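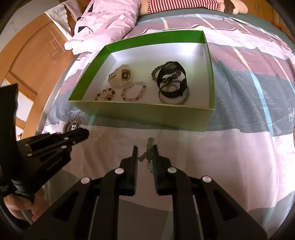 5. Things that stopped working and stayed anyway

I went into this project wanting to write about repair. My plan was to find out when people in Molurska decide that a small personal thing (a watch, a necklace, a pair of reading glasses) is worth paying somebody to fix, and when they decide it isn't. I had a nice two-way table drawn up for it before I'd talked to a single person. Then the interviews started, and most of what people wanted to tell me about fit in neither column. They had a watch that had stopped. They hadn't fixed it, they hadn't thrown it out, and they had no plans to do either one. I ended up calling these "resting" objects, a word I borrowed from one of the interviews, and this section is about them.

5.1 Where the resting objects turned up

We mailed the short questionnaire to 1000 addresses in Molurska and Erkus and got 405 of them back, which made me very happy, and which Karthikeyan Nadar tells me is better than a mailed form with no gift card deserves. One item asked if the household owned anything worn on the body that no longer did its job. I wrote that item badly. Some people read it as a question about clothes, and one person answered it about a hearing aid, at length and very movingly. I left those answers in for the open-ended coding and took them out of everything else.

The home interviews did a better job. I'd ask the person to show me where they kept the thing, and we'd walk over there together, and that walk taught me more than the form did. Resting objects almost never had a place of their own. They lived in with whatever was still being worn, so that somebody reaching for this morning's bracelet would have to move a dead watch out of the way to get it. Mixed boxes of the kind in Figure 2, with watches and beads all in together, came up over and over in the talk. People had a hard time saying how they'd sort one. By what still runs? By who gave it to them? By what goes with what? Greer Aitken, who did half the interviews in Erkus, started asking people to sort out loud, and several of them quit partway through and put everything back the way it was.

Here's one answer, from a woman in her sixties whom I'll call R.:

"If I took out the ones that don't go, I'd have to decide about them. As long as they're in there with the others, I don't have to decide. They're just resting."

I've read that bit of transcript so many times I can hear the kettle in the background of it. What R. is describing is a way to put off a decision by keeping the thing close by. Most of the writing on household clutter that I grew up on, so to speak, treats delay as a matter of distance. You put the thing in the attic, you forget about it, and years later it's easy to let go. R. was doing something else. She saw those watches every day.

5.2 What a repair costs when it isn't money

I'd assumed price would explain a lot. It does explain some. When people in the Erkus interviews gave a reason for leaving a watch unrepaired, cost usually came up first, and I believe them. But when I asked what the repair would cost, hardly anyone had found out. They had a number in their heads from years back, or a brother-in-law's number, or they told me "more than it's worth" and laughed.

So I spent two weeks sitting in the back of Seneviratne, the watch and clasp repair shop near the Molurska bus station, with the owner's very patient permission. (I also swept up a bit. I'd like that on the record.) A lot of the people who came in did the same little thing at the counter: they apologized. "It's not a good one." "I know it's silly." "It's only sentimental." They said this before anyone had asked them a thing, and before the watch was out of the bag.

I think this apology is a real cost of repair, and one I haven't seen priced anywhere. Taking a cheap watch to a counter means saying to a stranger that you care about a cheap watch. For some people that's nothing. For others it's plainly a big deal, and I watched one man pick his up again and leave with it because another customer had come in behind him. Olga Pinheiro made the point to me, when she read a draft of this section, that replacing a thing asks for no explanation at all. You hand over the money and the clerk says have a nice day. I've come to think she's right that this matters more than the price gap, although I can't show it with the data I have.

Beads were different, and I hadn't expected that. A broken bead bracelet seemed to carry very little shame. People restrung them at home in front of the TV, or gave them to a niece to do, or brought them to the shop in a sandwich bag and tipped the whole mess out on the counter without a word of excuse. My best guess is that everybody understands how a string breaks. A watch that stops is a bit of a mystery, and it might be your own fault for dropping it or letting it get wet. I'd love for someone to look at this properly. I didn't design for it and I'm working here from field notes and a hunch.

5.3 Who gets to decide

The other thing that kept resting objects at rest was that it wasn't clear whose they were. I don't mean legally. Take the family I'll call the D.s, in Erkus. The mother kept a watch that her older daughter had worn through high school. The daughter had moved away and hadn't asked for it. The mother felt she couldn't give it away without asking, and she didn't want to ask, in case the answer was "oh, toss it." When I later got the daughter on the phone, she told me she'd left the watch behind on purpose so her mother would have it. Both of them thought they were looking after it for the other one!

I had 5 households where I could talk to more than one person about the same object, so please take this as a handful of stories and no more than that. In every one, the people disagreed in some way about who was in charge of the thing. In none of them had they talked about it before I showed up. Sewwandi Kumarasinghe, who works on wills and family property, tells me this is completely normal with houses and farmland, where the sums are large and lawyers get involved in the end. With a stopped watch there's never a moment when it has to be settled. It can just go on.

I did worry about what my questions were doing in these homes. After the phone call with the D. daughter I stopped telling one family member what another had said, even in a vague, friendly way, and Mwende Nyamweya and I went back over the consent form in February and added a line about it. We should have had that line from the start.

5.4 A note on how I coded this

Both of us coded the transcripts in Nillico. I did all of them and Mwende did a second pass without seeing my codes. We agreed easily on "broken" and "in use." We did not agree easily on "resting," and for a while I was pretty sure the whole idea was going to fall apart on us. The trouble was things that got worn even though they didn't work. A few people put on a stopped watch for weddings. One teenager wore hers every day as a bracelet and checked the time on her phone. Is that watch resting? I'd said yes, Mwende had said no, and I now think she had it right: that watch has a job, it's just a new one. We recoded all of those as "changed use" and dropped them from the counts in Section 4, which is why the totals there are a little lower than in the version we posted on 2018-08-10.

I should also say that the word "resting" is kinder than some of the words people used. "Junk" came up a lot, mostly from husbands talking about their wives' boxes and, a bit less, from wives talking about their husbands' drawers. I kept "resting" because it came from the person who owned the objects, and because it leaves the door open. Things did come back. While I was still visiting, R. got one of her watches going with a new battery, which took her a few minutes and which she could have done at any time since she'd retired. I asked what had changed. She said the blue blouse she wanted to wear needed it.

I don't have a box in my table for the blue blouse. Section 6 takes up the repairs that did happen, and there the question of occasion (a visit, a funeral, an outfit) comes back in a form I could at least partly measure.

Figure 2. Watches and beaded bracelets kept together in an open green box.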